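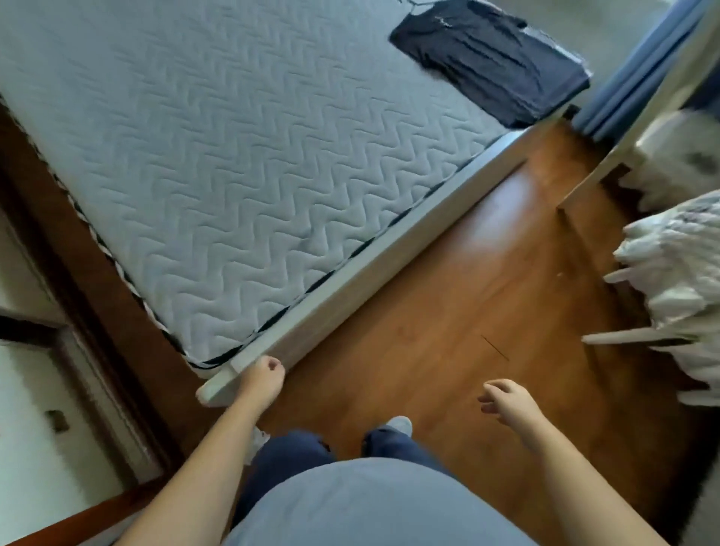
Mattress and bed base, furnished room

Semside Residence - Frequently Asked Questions

When can I move in?
Rooms are ready from 5 p.m. on the first day of your contract. Keys are issued at the Brerkwood Street office on presentation of a valid ID.

How much is the deposit?
The deposit is $176. It is returned within 30 days of the end of the contract, less the cost of any damage or missing items.

Is bedding provided?
No. Each room has a bed and a mattress. Residents must bring their own sheets, pillows and blankets.

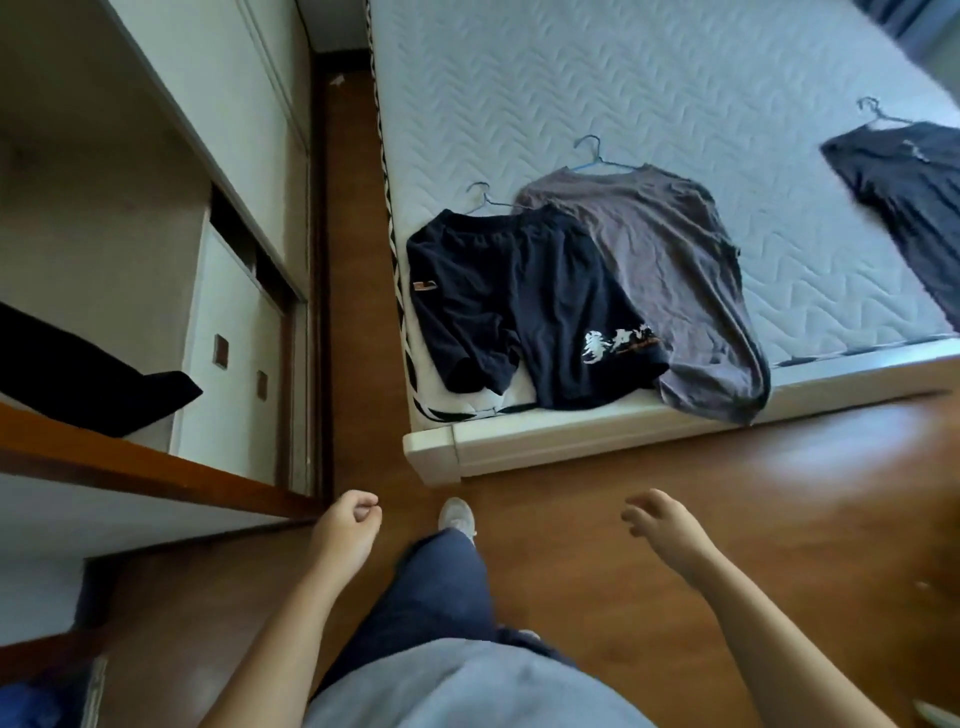
Clothes and hangers on a bed

May I have overnight guests?
Guests may stay up to 5 nights in any month. They must be signed in at the office before 10 p.m.

Where is the laundry room?
The laundry room is on the ground floor of the Hailu Building. Machines accept the resident card only - coins cannot be used.

Can I change rooms?
Requests are accepted from October onward, subject to space. A new room check form must be signed before the keys are exchanged.

Is parking available?
There are 17 spaces behind the Namelmont entrance. Permits are issued by the term and may not be passed to another resident.

How do I report a repair?
Please use the repair form on the resident portal. For water leaks or loss of power, call the duty desk at any hour.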